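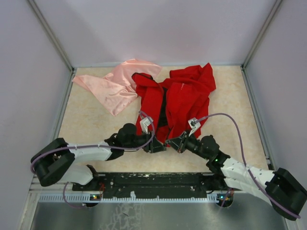 Photo: Kelechi Shehu

Kvam Benus 485 review: a quiet electric estate with one poor screen

Electric estates remain a small class, and Kvam has had little reason to hurry. The Benus 485 replaces a car that sold mainly to fleets, and it keeps that car's priorities: a long load bay, a low roof and controls that can be worked in gloves. The number is the claimed range in kilometres. We ran one through February on winter tyres, mostly on A-roads and motorways.

A single motor drives the rear wheels. It produces 217 bhp, which is enough for the weight, and delivery is smooth from a standstill. Response softens at motorway speeds, and overtaking from behind a lorry needs some planning. There is an all-wheel-drive version with a second motor at the front. It costs 4,000 pounds more and loses the underfloor storage tray, so we would leave it alone unless you tow or live up a steep lane.

Range depends heavily on cabin heating. The heat pump is a 3,000-pound option, bundled with a heated windscreen and heated rear seats. Our car did not have it, and the range estimate dropped sharply on the first cold morning with the blower on full. Setting the cabin to warm up at 6 am while still plugged in recovered most of the loss. Kvam should fit the pump as standard.

Ride quality is the car's strongest point. The springs are soft, the dampers are well matched to them, and broken surfaces are dealt with in one movement. Body roll is present but builds slowly. Steering is light, accurate and short of feel. The brake pedal has a long first stage, where regeneration does the work, followed by a firmer second stage as the discs join in. The join between the two can be felt at walking pace – it is worst when creeping up to a car park barrier.

Inside, the seats are wide and flat, with good thigh support and little side bolstering. The driving position is lower than in the old car. Rear passengers get a flat floor and enough headroom for tall adults. The load bay has a square opening, no lip, and four tie-down points that fold flush. The cover can be stowed under the floor, a detail several more expensive rivals miss.

The central screen is supplied by Sakuvura and is slow. Route changes take several seconds, and the demister is hidden one menu down. Physical knobs remain for volume and temperature.

Against the Predmont estate, the Benus is quieter, rides better and carries longer loads. The Predmont charges faster and has much the better software. Private buyers doing short trips should choose the single-motor Benus with the heat pump. High-mileage drivers who rely on public chargers should try the Predmont first.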